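The Planet That Wasn't Quite

Jan 21, 2025

By Loredana Farina

Every few months somebody finds a second Earth, and every few months I fall for it. The latest turned up in November, courtesy of a press release from the Clemside observatory, and by lunchtime my sister had texted to ask whether it had beaches.

It doesn't, as far as anyone can tell. What the Clemside team has is a small dip in the light of a dim red star, repeated every 18 days. From that dip you can work out how wide the planet is and how long its year lasts. You can't work out whether it has air, water, or a decent place for lunch. The paper says so on page two. The press release says "potentially habitable" in the headline, and the word "potentially" is doing the work of a mule.

I don't blame the astronomers. Morena Sala, who taught me what little I know about spectra at Grandport, used to say that a planet is a rumor until three people have measured it. She once spent 40 nights on a signal that was a spot on the star. She published that too. It got no headlines, and I still think it was the best thing she wrote.

What bothers me is the artwork. The Clemside planet came with a painting – blue oceans, white clouds, a tasteful sunset – and the painting went everywhere while the graph stayed home. Readers aren't fools, but they do believe their eyes. Show me the graph. I'll squint at it, I'll misread the axis, and I'll come away knowing how thin the evidence is and how clever you have to be to find it at all. 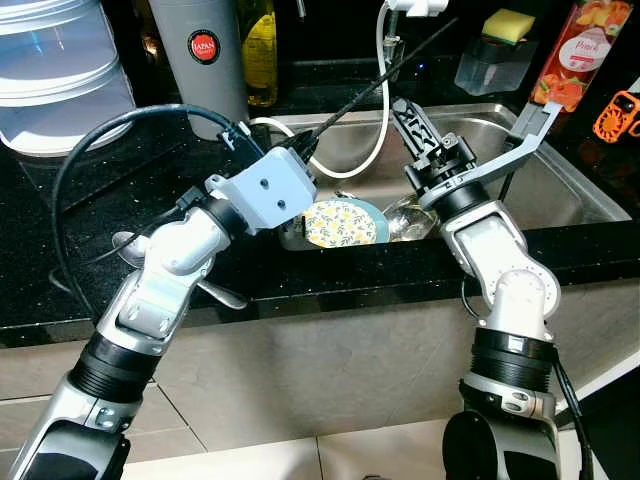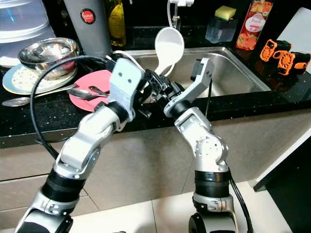

Robotic arms at a kitchen sink, with a brush in the first picture and a white ladle or rice paddle in the second.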